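Posted Friday, 9:40 p.m. | by the Brillport bench diary
Print this page | E-mail this entry
3 comments | 18 shares

I have been promised that the old tower is "basically fine." I have heard this about every computer that ever came through Brillport, and about a car once. So tonight the side came off and the thing went down flat on the slatted table, and I went looking for whatever was going to make a liar out of somebody.

First impressions were better than I wanted. Green board, processor in its socket with the silver lid showing, graphics card along the bottom. The power supply has the usual label with the tiny print, and I doubt anyone has ever read one all the way through. The wiring is what I expected. Yellow and black out of the supply, a clump of black coming across from the drive cage, and one orange cable looping down by the memory as if it had been added on a lunch break. 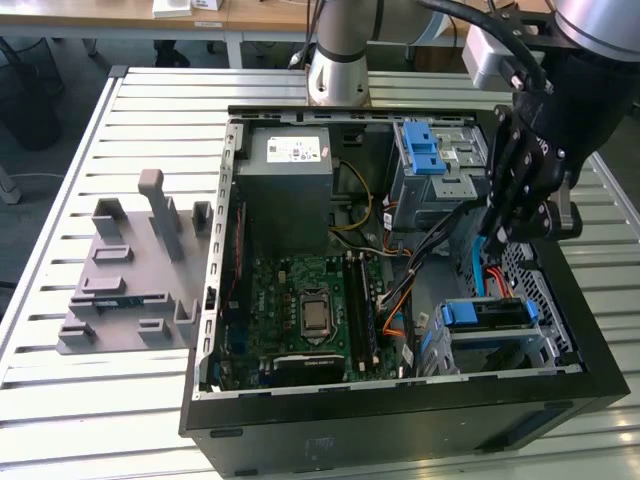

The drive question

Kidbridge says the cure for a slow machine is more storage. Kidbridge also sells storage. I paid $91 for a year of their advice and so far it has mostly been that.

Still, I can't fault the cage. Blue plastic latches, no hunting for screws on the floor. I was ready to sneer at those and now I sort of want them on my kitchen drawers. The drive under discussion is a 3.5-inch Western Digital, 1TB by the label, and around 18 people on the Isodmont board swear by that size for backups. Not one of them has said how old theirs is. The light blue SATA cable down the right side I have no complaint about — yet.
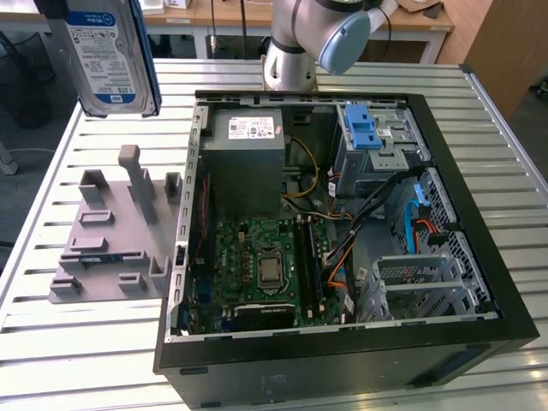

What I'm not doing

I'm not buying the $100 upgrade kit. I'm not tidying the cables either, whatever the Kordestani newsletter thinks that does for airflow. I'll believe in this computer when it gets through June.

3 comments | Add yours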